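Brivik 出版十二月推出青少年长篇《Flurnarness》中文版

即时发布
供媒体、书店、学校图书馆使用，可全文转载，可删节

Brivik 今天宣布，青少年长篇小说《Flurnarness》中文版定于十二月上市，纸质版和电子版同日。有声版稍后，时间另行通知。全书468页，平装，带勒口，书内附手绘风格海岛地图一张（黑白，印在前环衬）。由 Brivik 旗下青少年书系 Vesuvetti 出版。首发活动在 Dumitrescu 书店，晚上七点开始，六点半开门。

这是 Vesuvetti 书系今年的最后一本，也是最厚的一本。

故事讲什么

Flurnarness 是一座岛。岛上一个镇，一个码头，一间中学，冬天渡轮一周只来一趟，碰上大风就不来。女主角十五岁，母亲在渡轮公司做调度，外婆管着镇上的潮位簿，每天早晚两次，把水位写进一本硬皮册子里，写了大半辈子。外婆的手开始发抖以后，这件事落到了女主角头上。她不愿意。她想去大陆念书，报名表已经填好，藏在抽屉最底下的袜子里。

然后她发现册子里有一页的数字对不上。

那一页是她出生前一年的冬天，那天夜里一条小渔船没有回来。镇上的说法一直是船老大喝了酒，怪他自己。船老大的儿子还住在岛上，比她高两级，在学校没什么人跟他说话。册子里的水位如果是对的，那条船出港的时候根本不该放行。放行的人是谁，谁改了那个数字，外婆知道多少，小说就从这儿往下走。

不剧透结局。只说一点：后半本比前半本快得多，前面那些看上去闲闲的段落（修收音机、晒鱼、在码头等邮包）到后面都有用。试读读者里有人抱怨开头慢，也有同一个人回来说第二遍看的时候觉得开头最好看。

适读年龄，我们写的是十二岁以上。书里有一次溺水，有成年人酗酒的情节，有葬礼，没有血腥描写。家长和老师如果想先了解具体章节，可以来信索取内容说明，一页纸，列了章节号。

为什么做这本

书系编辑部的说法是：稿子在办公室传了一圈，传到谁手上谁就不还。后来复印了三份。

再正式一点说。Vesuvetti 书系一直想找一本写“家里人做错了事怎么办”的小说。青少年小说里坏人往往在外面，坏公司，坏政府，坏老师。这本的麻烦在厨房里，在饭桌对面，那个给你煮汤的人可能就是改数字的人。十五岁的孩子要不要说出来？说给谁听？说了以后还要不要回家吃晚饭？小说没有替她选，前后写了好几个版本的“说”，有一次是写在作业本上又撕掉，有一次是对着船老大的儿子只讲了一半。

编辑部内部对外婆这个人物争得很厉害。一派觉得她不可原谅，一派觉得她是全书最可怜的人。到付印都没有吵完，读书会指南里干脆把两边的意见都印进去了，让读者自己接着吵。

关于译文

译稿前后改了四遍。原文里岛上的人说话带一种很重的腔调，句子短，主语常常丢掉，中文怎么处理讨论了很久。用方言试过一章，读起来太像某一个具体的地方，放弃了。最后的办法是用普通话，但是把句子压短，把客气话都拿掉，岛上的人从来不说“请”和“谢谢”，大陆来的人才说。细心的读者应该能看得出来，女主角到了第三部分开始说“谢谢”，那是一个信号。

潮位簿的格式保留了原样。日期、早、晚、风向、备注，一行一行排。排版为这个费了不少力气，电子版在小屏手机上可能会换行换得不太好看，技术同事正在处理，上市前会再做一次检查。纸质版没有这个问题。

船上和码头的术语，附录里有一张小表。正文不加脚注。编辑部认为脚注会打断夜里那几场戏的节奏，有试读读者不同意，所以附录是折中的结果。

试读活动的情况

上市前我们做了一轮试读，由学校图书馆和读者个人报名，共寄出试读本646册。试读本是未定稿，封面素色，内文有错字（已经收到很多勘误，谢谢，都在改）。截至发稿收回手写或电子的读后卡265张。卡片上只问三件事：看到哪里停下来过，哪个人物最想跟他吵一架，会不会借给别人。

摘几句，都已征得填写者同意，不署名：

“我停在第九章，因为要考试，考完马上接着看。”

“最想吵架的是妈妈。她什么都知道，就是不说，天天说船期。”

“外婆。但是我吵不过她。”

“不借。上次借出去的书没有回来。”

“地图上码头的位置跟第二章写的好像反了，请看一下。”（看了，确实反了，已改。感谢。）

“作为老师，我会放进班级书架，但会先跟学生聊一聊第十四章。”

“中间那段修收音机太长了。后来又觉得不长。”

“我爷爷也记东西，记的是天气。看完给他打了个电话。”

读后卡的完整汇总在媒体资料包里，需要的话来信。汇总按学段分，没有打分，Vesuvetti 书系的试读一向不打分。

首发活动

地点：Dumitrescu 书店，二楼活动区
时间：十二月，晚上七点，六点半开门，具体日期以书店门口海报和书店通知为准
入场：免费，需提前登记，登记在书店收银台或者书店网页
语言：中文

流程大致这样：先朗读第一章和第六章的选段，由三位中学生朗读。休息十分钟。然后是编辑和译者对谈，讲翻译里丢掉的和捡回来的东西。再然后是现场提问，青少年读者优先，成年人请稍等。最后是自由翻书和买书时间，书店会延长营业到九点半。

现场有一张长桌摆试读卡片的影印件，可以看，可以在旁边贴便条回应。便条书店提供。请不要在影印件上直接写字，上一次活动的展品写满了，最后没法归档。

首发当晚在书店购书的读者，随书送潮位簿样式的空白小本一册，横格，格式跟小说里一样，送完为止。通过学校团购的也送，数量要提前报。

签名本的问题很多人问。作者本次不到场，没有现场签名。有一批贴签名藏书票的书，数量有限，只在 Dumitrescu 书店店内卖，不接受电话预留。请不要打电话给书店问这个，店员很忙。

带小朋友的家长：二楼没有电梯，婴儿车可以放在一楼楼梯旁边。六岁以下的孩子可能会觉得闷，一楼童书区当晚照常开放。

学校和图书馆

跟往年一样，Brivik 留出一部分书给学校图书馆和社区阅览室。这次是近1,000册，十二月起分批寄，先申请先安排，偏远地区的学校优先。申请表一页，写清楚学校名称、收件地址、收件人电话、大概有多少学生会用到。不用写申请理由，以前有老师写了三页理由，我们看了很感动，但真的不需要。

随书寄读书会指南，十六开，骑马钉。里面有：

分章讨论题，每章两到三题
外婆该不该说出来（正反两方材料，各一页）
空白潮位簿一页，可复印
延伸阅读书单，兼收别家出版社的书
给老师的一封短信，讲第十四章怎么跟学生谈

指南的电子版上市后可以自由下载，可以复印，可以改，课堂使用不需要另外授权。用于收费培训请先联系我们。

申请截止时间：十二月底前。过了时间也可以写信来问，有剩就寄。

寄送的事说明一下。去年有几所学校收到的书箱角压坏了，今年换了厚一点的纸箱，里面加了隔板。如果收到还是坏的，拍照发过来，补寄，不用退回坏书。

关于书系后续

Vesuvetti 书系明年的计划还没有全部定下来，能说的先说：一本短篇集，写校车上发生的事；一本运动题材长篇，女子水球；还有一本翻译小说，语种和书名暂时保密。《Flurnarness》有没有续集，原出版方没有消息，我们也不知道，请不要再写信问了（可以写，但是答案一样）。

书系的开本从这一本起统一。以前的书高矮不齐，放在书架上难看，读者提过很多次，书店也提过。旧书重印时会逐步改成新开本，已经买了旧版的读者，对不起。

书系投稿信箱继续开放，收青少年长篇和短篇，原创为主。十八岁以下的作者投稿请附家长或监护人的联系方式。编辑部人手少，回复要等，三个月没有回音可以来信催一次。催一次就够了。

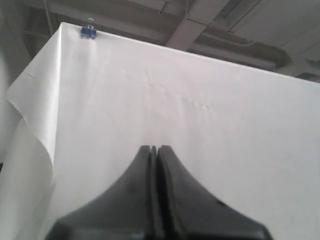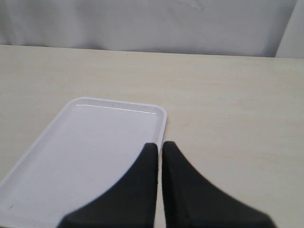
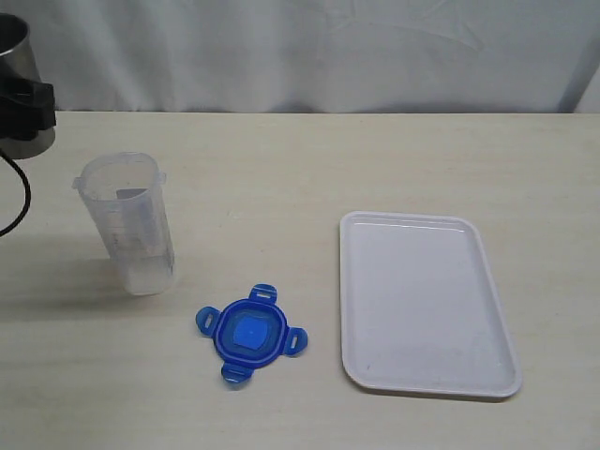 评论样书

媒体、书评人、图书馆员可以申请评论样书。纸质样书和电子样书二选一，请在信里写明。纸质样书从出版社仓库发，一般五个工作日左右到，年底快递慢，请早点申请。写评论时请以正式上市版本为准，试读本里的文字有改动，尤其是第六章结尾和最后一章的潮位记录，引用之前麻烦核对一下。

评论发表不设禁发时间。看完就可以写，好话坏话都可以写。只有一个请求，请不要在标题里写明是谁改了数字。去年另一本书被标题剧透了，读者来信骂的是我们。

书店陈列

合作书店可以申请海报（两款，一款岛，一款册子）和书签。书签背面印了第一章的第一句话。海报卷筒寄，不折。桌卡需要自己裁，裁切线印得比较浅，注意看。

请书店的朋友帮忙把书放在青少年小说架上，不要放在航海或者旅游。上一轮预告发出去以后已经有两家书店的系统把它归到旅游指南了，书名像地名的缘故（确实是地名，但是岛是虚构的，去不了）。系统分类代码在资料包的表格里，麻烦照抄。

常被问到的几件事，一起答了

书名怎么念？随便。编辑部有两种念法，译者是第三种。
为什么不译成中文书名？试过，试了一整个下午，都不如原来的。封面上书名下面有一行中文副题：“潮水记下的事”。
有没有精装？没有。
电子版会不会打折？上市头两周会，幅度看各平台。
可不可以改编成校园广播剧？可以谈，非营利的学校演出手续很简单，来信写明场次和大概时长。
封面上的那只鸟是什么鸟？画的时候没有想那么多。书里出现过的是海鸥和鸬鹚。
狗最后怎么样了？狗没事。

关于 Brivik

Brivik 是一家独立出版社，出青少年小说、儿童诗和少量图像小说。Vesuvetti 是其青少年书系，收原创和翻译作品，读者年龄从十二岁到“自己觉得还可以看”为止。

关于 Dumitrescu 书店

两层，一楼童书和文具，二楼文学和活动区。上午十点开门。长期举办青少年读书会，每月一次，不收费，座位不多，来晚了坐楼梯。

媒体联络

Brivik 宣传部。资料包内容：封面文件（印刷用和网页用各一）、内页样张、地图、读后卡汇总、系统分类表、读书会指南样本。来信请在标题写“Flurnarness 媒体”，不写的话会进到投稿信箱，那边要等三个月。

工作时间上午九点半到下午五点半，中午没人接电话，留言会回。

更正：上一版预告稿中把页数写错了，以本稿为准，468页。上一版里的首发时间写成下午七点，是晚上七点，意思一样但是有人来问。另外附录术语表原来说有两页，排完只有一页半，剩下半页空着，给读者写字用。

（完）

又：申请学校赠书的老师，请再检查一下收件人电话有没有写全，已经有好几份少一位了，我们联系不上您，书就停在仓库里。补发申请表即可，不用重新排队，按第一次收到得时间算。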